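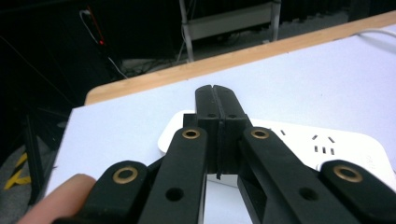
Figure 4-1. Fingers closed over the power strip. Note the loose tail of the dark strip at the seam.

SECTION 4: SETTING UP YOUR HAND GRIPPER
Pletura Robotics Club Handbook

Welcome to the fun part! By now your team has printed the parts, cleaned up the edges and sorted the hardware bag, so you get to put a working gripper in your hand and pick things up with it. Set aside a full evening for this section. First-time teams usually want to skip straight to 4.4, and we get it, but please do 4.1 through 4.3 in order. A gripper with a tight joint is no fun to use.

4.1 Before you start

You need:
- One Grukberg gripper kit, assembled through Section 3
- The small hex driver from the club drawer
- A sheet of 80 grit sandpaper
- A white table or board to work over (dropped screws show up right away)
- The practice log for your team

CAUTION: Keep your free hand away from the linkage arms while somebody else works the trigger. The arms close like scissors and they pinch.

4.2 Checking the linkage

1. Hold the gripper by the handle with the fingers pointing away from you.
2. Look at the bushing at the tip of each arm. It should sit flush with the plastic. If one stands proud, press it in with your thumb. Don't use a hammer! We have replaced enough cracked arms.
3. Open and close the fingers slowly 100 times. Yes, really. Put some music on and trade off with your partner. New joints are stiff, and this loosens them up beautifully.
4. Feel for grinding. If an arm drags, take it off, give the inside face a few light strokes of sandpaper, and put it back.
5. Leave the plain holes farther down the inner arms empty for now. They are for the Cavach spring upgrade in Section 9.

4.3 Lining up the fingers

1. Close the gripper all the way and look at the seam from the front. The two top edges should be level.
2. If one finger sits higher, loosen its screws half a turn, nudge it down and snug the screws again. Snug, not gorilla tight.
3. Check the seam strip. Trim any tail that hangs past the bottom of the fingers, or it will catch on small parts later.
4. Slide a sheet of paper between the closed fingers and tug. You want a firm, even pull along the whole seam.

Note: Lay the gripper on its side when you take a break. Standing it on its fingers bends the pads.

4.4 Your first reaches

Okay, now pick something up! Start with things that are light and hard to break. Erasers are great. Once those feel easy, move up to objects with a cable attached, which teach you a lot in a hurry: the cable tugs back, the object turns in your grip, and you have to plan where the slack goes.

1. Clear a space wide enough for your elbow to swing.
2. Open the fingers fully and come in low and slow.
3. Aim so the object ends up midway between the pads.

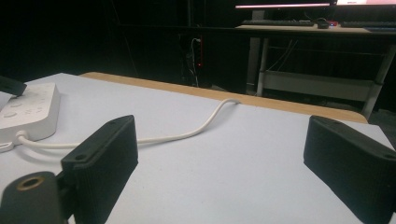

Figure 4-2. Open fingers over the table, with a white game controller and its cable to the left.

4. Close gently until both pads touch, then squeeze a little more.
5. Lift a hand's width, hold for a slow count of five, and set it down.
6. Write the try in your log, including the misses. Misses are useful!

CAUTION: Never practice on anything that is plugged in. Follow the cable to its other end and check before you reach.

Each team needs 100 logged pickups to move on to Section 5. That sounds like a lot and it goes by fast. The record is held by the Bellis team, who got carried away one night in June and logged 215 before anyone looked at the clock.

4.5 If something feels wrong

Fingers won't close fully: look for a loose tail or a crumb of plastic in the seam.
One side moves first: a joint screw on the slow side is too tight. Back it off a quarter turn.
Object slips when lifted: wipe the pads with a damp cloth and let them dry.
Trigger feels mushy: recheck every joint screw, starting at the handle.

Still stuck? Bring the gripper and your log to Virgilio Malabanan at the build bench, any session before 8 p.m. Leave it assembled so he can feel the problem for himself.

Next: Section 5, Two-Person Handoffs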